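Every Wednesday my sister asks me when she can buy a machine that tidies the kitchen, and every Wednesday I say not yet. Folding a shirt on a bare bench is one thing. A real kitchen has woks, lids, carrier bags and a cloth that won't lie flat!
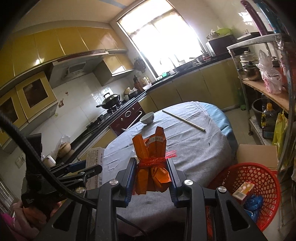
Crumpled paper and twine are what I'd test first, ahead of any mug. Trestari wants 700 quid for an arm that stacks cups (lovely cups, I'm sure), but give it a bundle tied up with string and I'd bet on my nephew, who's 3. I'll keep doing my own washing up for now.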